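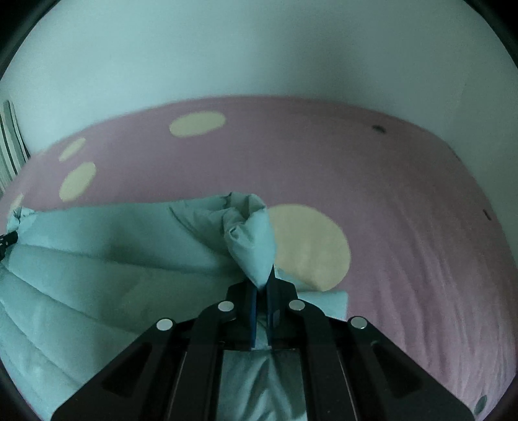

A note in the margin of our last report asked whether a quilt could not simply be folded like anything else, and whether folding really needed its own budget line. It could, and it did, and we have now spent most of the line.

Loltwood Linen Store
Progress report to the Unley Fund
Tuesday, November 23, 2021

Where we are

The stock list is finished. It runs to 623 pieces of bedding, from crib blankets to a bedspread that would cover a small car, and every piece has a tag, a size and a shelf. In our application we called this "a brief preliminary exercise." We'd like to withdraw the word brief.

Sheets and pillowcases were quick. Quilted covers were slow, and they are the reason the work ran two weeks past the date we gave you. A sheet folds where you tell it to. A padded cover with long stitched channels, like the pale teal one, has its own opinion: it folds nicely along the bands and sulks across them. Pick it up by a corner and the corner bunches into a lump, which then has to be shaken out before the edges will meet. We now fold with the channels first and across them last, and the piles have stopped sliding off the shelves at night.

We also changed how we put sets together. The plan had been to match by color. After a long afternoon of holding things up against other things, we dropped the plan. A teal quilt and a dusty pink cloth patterned with ovals may not have been introduced before, but they look perfectly happy on the same bed. Sets now go by size and warmth. Families who want a particular color can ask for it, and the ones who have asked so far mostly wanted "not beige."

What has gone out

The Pisonville pickup point opened as planned. The opening hours on the door were wrong for the first week – our mistake, and a popular one, judging by the messages. They have been corrected. Families choose from the open shelves instead of being handed a bag, and the handover takes longer than we allowed for. People like to feel the weight of a blanket before they take it home. We should have guessed that.

Returns have been low. One quilt came back because the dog had moved in on it and the owner wanted a second, for people. We swapped in a larger one and let the dog keep the original.

Money

Shelving came in under budget. Laundry did not. Quilts fill a machine that would take several sheets, so we have been paying for large drums that look half empty and aren't. We would like to move the shelving balance across to laundry, and have attached the form. Storage bags are on budget, mainly because we bought the wrong size first and the shop was kind about it.

Still to do

The heavy winter covers need to be out of the back room and on the Pisonville shelves by the first week of December. Mending is behind: there is a basket of loose bindings and open seams that gets fuller whenever we turn around, and we have over two months of evening sewing in it at the present rate. A second sewing table would help more than a second basket, though we have priced both.

You also asked for a photo of the shelves in your next newsletter. We'll send one once the bottom row is straight.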